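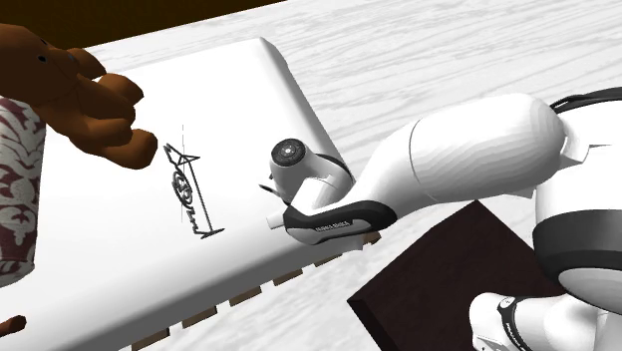
Sim demos for the Nosuvura set, how many is enough?

ycori_t
Posted 8 August 2021
ok so I have 65 demos now, all teleop in sim, Franka arm, the board task. policy still goes to the wrong side of the drawing maybe one run in three. Do I keep recording or is something off with what I've got. Training on the Ramance box so reruns are cheap, my time isnt.

tmach
what are you randomizing?

ycori_t
object poses, light a bit. Camera fixed. Junk on the table comes from the clutter list, so you get the stuffed toy, the flowery cylinder, the dark block etc. Start pose of the arm is the same every time.

Lợi Khổng
Start pose the same every time is your problem. Vary that before you record one more. We had 153 on the Wascombe task with a fixed start and it was useless the second the arm got nudged.

ycori_t
hm. so throw out the 65?

Lợi Khổng
I would yes

Thảo Đỗ
Don't throw them out!! Keep them, add 25 with random starts, retrain, look. Takes an afternoon. Lợi always wants to start over lol

Lợi Khổng
Mixing is how you get a policy that's great from one spot and confused everywhere else. Seen it.

Thảo Đỗ
seen the opposite. On the Châu data we mixed and it was fine, just weighted the new ones heavier

Cúc Mạch
Before anybody records anything, look at the clutter. Toy has its paw right over the board next to the line drawing. If the toy is near the drawing in most of your episodes the policy could be going to the toy. Would explain wrong side.

ycori_t
...didn't think of that. spawn is supposed to be uniform but I never ploted it

Cúc Mạch
plot it. Also is the toy allowed to spawn over the board at all? I'd put a keep-out zone around the drawing

Thảo Đỗ
disagree on keep out, you want some episodes with stuff close by or it will fall over the first time theres something close by. Just not all of them

Cúc Mạch
fair, some. not most

Yến Tăng
also please write down who drove each demo. We had 4 people recording in March, one of them paused before every contact and the policy learned the pause. Took forever to find

ycori_t
only me driving. I do pause tho. ugh

Yến Tăng
trim the pauses then, dont re-record for that

ycori_t
ok plan: plot spawns first, trim, then 25 with random starts on top of the old ones. if its still bad I'll do it Lợi's way

Lợi Khổng
you'll do it my way by Thursday

Thảo Đỗ
post the plot either way pls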